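About Draser

Small water testing lab. Wells, springs, farm ponds, the odd swimming hole. We started in a rented storefront in Hesstead with one bench and a secondhand fridge. Still in Hesstead, bigger fridge.

What we do

Mostly private wells. You fill the bottles, we test, you get a report you can read without a chemistry degree. Bacteria, nitrate, lead, arsenic, hardness, pH. Other stuff on request, call first. Last year we tested water from 400 households, plus 5 summer camps and the Ferri orchards up the valley.

Results by email. Paper copy if you ask, no charge. If something comes back bad we phone you the same day, we don't wait for the report to go out.

How we got here

The first customers were neighbors. There was a bad smell in the wells along the creek road after a wet August and the closest lab was 200 miles off, with a long wait. So we started taking samples in ourselves. Word got round. We've moved twice since, both times on the same street.
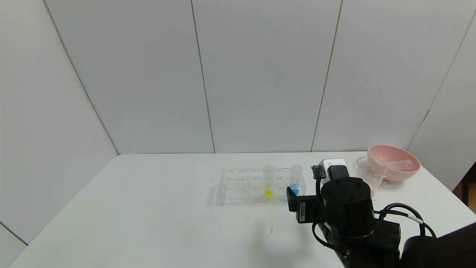
Bottle kits are free to pick up at the front desk or we mail them. Read the sheet before you fill anything, especially the bacteria bottle (don't rinse it, don't touch the inside of the cap). Bring it back the same morning if you can. In the lab we keep things plain, white tabletop, pale walls, a clear rack with twelve holes for the tubes. Easy to wipe down, easy to see a spill. School groups always ask about the fancy machines and then want to play with the pH strips insted.

Who we work with

Homeowners, realtors, well drillers, a few dairies. Since last spring also the Rarkotora project, which maps old hand-dug wells in the county and gets them capped or fenced. We do their testing at cost. They have 200 wells on the list so far and more coming in. If you know of one on your land, tell them, or tell us and we'll pass it on.

What we don't do

No filter sales. No softeners. We get asked alot. We'll tell you what's in the water and what the numbers mean, then you can shop wherever you like.

Visiting

Side door, ring twice, the bell is weak. Parking behind the feed store, not in front. Samples taken until noon, office open later than that.

Page updated January 20, 2026. Price list is being redone, old one still good until the new one is up.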